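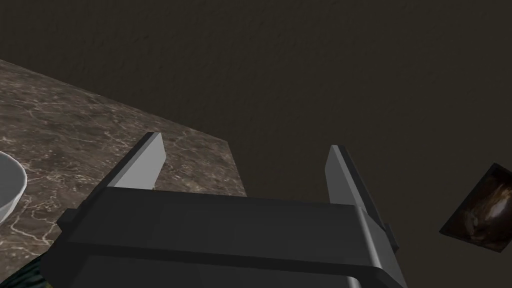

**Ea Vídalín**

The Manipulation Safety Group at Corkley is recruiting participants for a study of gripper faults in simulated kitchens. The work follows a failure found in March during acceptance testing of the Fidstead control software. The arm stopped correctly when the emergency stop was pressed, but the gripper did not hold its state. In 52 of 2637 simulated runs, the fingers opened to full width after the stop, and whatever they were carrying was released.

No one was hurt, and no physical arm was running the affected version. The software has been withdrawn from all benches until the review is closed. The fault was nevertheless missed by two rounds of automated checks, and it was first reported by a person watching a replay. We would like to learn how reliably people notice errors of this kind, and how soon.

## What participants will do

Each participant will watch recorded runs from the simulator, seen from behind the wrist of the gripper, with a marble countertop and ordinary kitchen objects such as bowls. Participants will press a key when they believe the gripper has behaved incorrectly and will then write a short note on what they saw. Some runs contain a fault and some do not. The final part is an interview with a member of the group – this takes up to half an hour and may be held by phone.

Sessions take place in the Yoon Building and begin at 9:30 a.m. or 1:30 p.m. A session lasts three hours, including two breaks.

## Who may apply

We are seeking 169 adults. Experience with robots is welcome but not required, and places are reserved for people who have never operated one. Applicants must be at least 18, able to read English comfortably, and able to view a screen for 40 minutes at a time. Glasses and contact lenses are fine.

Employees of Rinitz, which supplied the stop circuit under review, are not eligible. The same applies to anyone who took part in the acceptance tests.

## Payment and records

Participants receive $75 per completed session, and those who withdraw early are paid for the time attended. Key presses, written notes and interview audio are stored under a participant number. Names are kept separately and are deleted when the final report is issued.

## How to apply

Please send a short statement of interest to Ea Vídalín, Study Lead, Manipulation Safety Group, Corkley, quoting reference 1756. Include your preferred start time and any access needs. Applications are reviewed in the order received, and every applicant will be sent a written reply.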